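Irkville Football Club – Match Data Operator (part-time)

The club plays its home fixtures at Plallow Road, capacity 2,000. It requires one operator to log match events for the first team and the under-18s. 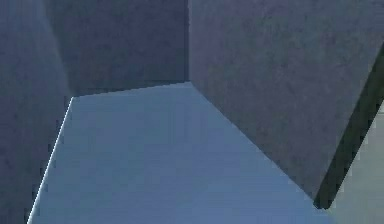 Duties
Log passes, shots, fouls and cards live in Tufa, the club's event-coding software.
Check disciplinary entries against the referee's report after each match.
Correct timing errors before the file is closed. Last season's home file held 3,584 events. 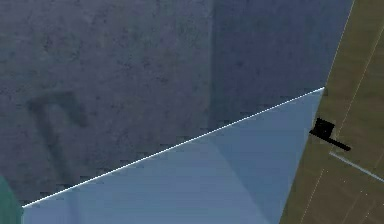
Requirements
Sound knowledge of the laws of the game, including offside and advantage.
Accurate typing under time pressure.
Availability for evening fixtures. Experience with Tufa is useful – training is given where it is lacking.

Terms
Fixed term to the end of the season, 15 hours a week, starting in November. Pay is £2,598 for the term, in equal monthly payments. Travel to away matches is paid separately.
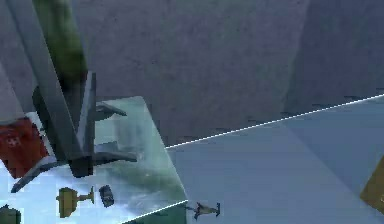 Render: grey wall and pale surface

How to apply
Send a CV and a one-page covering letter to the club office, quoting reference Prokden. Shortlisted applicants will code one recorded half as a test.
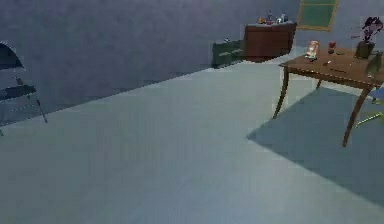 Page last changed: 4 October 2021

Applications sent by post must be marked with the reference on the envelope. The club replies to all applicants in writing.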